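Visit report: Eyvindsson open day, Koltville, 09/10/2024

I drove up to Koltville for the Eyvindsson open day mainly to look at the Jiltis, their two-arm sorting kit. We run a small bottle and can return point in Jendulthorpe and have been asked by our landlord whether any of the hand sorting could be automated. I went alone and took notes. What follows is for the other people at our site and for anyone else thinking of going to the next one in January.

Parking is behind the building and fills up early. Sign-in took a few minutes. They had 30 visitors booked in for the morning session and split us into two groups. Mine did the workshop first and the sales talk second, which I would recommend, as most of the questions in the talk came from people who had already watched the arms.

The Jiltis comes as two arms, a table, a controller and the software. Each arm has a two-finger gripper, and the fingers can be swapped with a hex key. The buyer supplies the containers to sort into. Price for the full kit is 3,156 dollars a month on lease, including service. A spare set of fingers is 978 dollars, and I was told to expect to replace them yearly if the arms handle glass. Purchase prices are given on request only. I requested one and am waiting.

The sorting job was set up on a white table, with one arm working from the left and the other from the right. Containers were two paper cups, one grey and one yellow-green. I stayed at the table for most of our workshop time, and when I took my picture there were two cans lying in the yellow-green cup, nothing in the grey one, and the left arm had hold of a plastic bottle with a red cap.

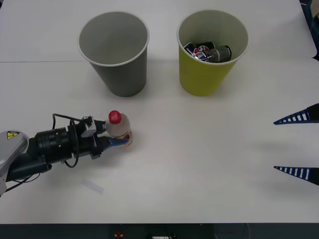

Thulani Msimang asked how the kit would cope with crushed cans, and said that at a return point hardly anything arrives in its original shape. The answer from the Eyvindsson engineer was that crushed cans can be taught, but that the customer has to do it on site with their own material. Teaching means guiding the arms by hand through the pick a number of times for each type of item. The engineer suggested setting aside seven working days for this before relying on the system.

That is a long time for us to have a table out of use. It is also time someone has to be paid for. I asked if Eyvindsson would do the teaching as a service and they will, at a day rate plus travel. The rate was not on the price sheet.

Other points from the talk:

The arms run on ordinary wall power. No compressed air is needed.

Sticky residue is a problem for the fingers. They should be wiped down every shift.

The software license covers one table. A second table needs a second license, even at the same address.

Support is by phone during office hours. We are open Saturdays and they are not.

Lunch was sandwiches and coffee in the front office. The afternoon was for one-on-one appointments, and I had a short one. I gave them our rough mix of bottles and cans and the size of the room. They think one table would fit along our back wall if the cage is moved. I measured when I got home and it would fit with the cage where it is, but the door would not open all the way.

My view is that the kit is too slow for our busy hours and might be worth having for the bags people leave overnight. I would want to see it work through one of our own bags before signing a lease. Eyvindsson will accept a bag of material for a trial if it is rinsed and labeled, and delivery to Koltville is at our cost. I have asked for the trial form and will pass it around when it comes.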